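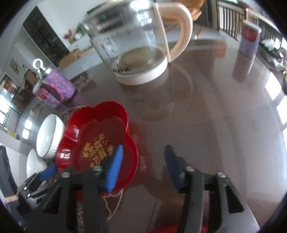

A flower-shaped tray in bright red, with gold characters and small blossoms on its base.

The red tray was the first thing Baiba Avotiņš unpacked when she moved to Brirkden, and it has hardly left the table since. I can see why! It's shaped like a flower, all raised lobes and glossy curves, with a gold design set diagonally across the middle, and on a polished tabletop it throws a lovely dim red glow beside it.

Baiba found it at the March market in Likness, at the bottom of a crate she nearly walked past. She paid two pounds for it (two!) and carried it home on the bus wrapped in her scarf.

At New Year it holds sweets and melon seeds. The rest of the time it gets whatever is going: clementines, house keys, the last of the ginger biscuits. White bowls are her favourite company for it, one fluted and one plain, and she likes to have something sparkly nearby, so a glittery purple container often ends up on the same table.

"I used to keep the good things in a cupboard," she told me, pouring more tea. "Then I thought, what on earth for?"

Her neighbour Osaze Adeleke has caught the habit and now goes to Likness with her, hunting for a tray in green. He hasn't had any luck so far, though he did come back last time with a very handsome teapot and no lid.

The market runs again on Sat 18 May, with nearly 200 stalls. Go early, and look in the bottom of the crates.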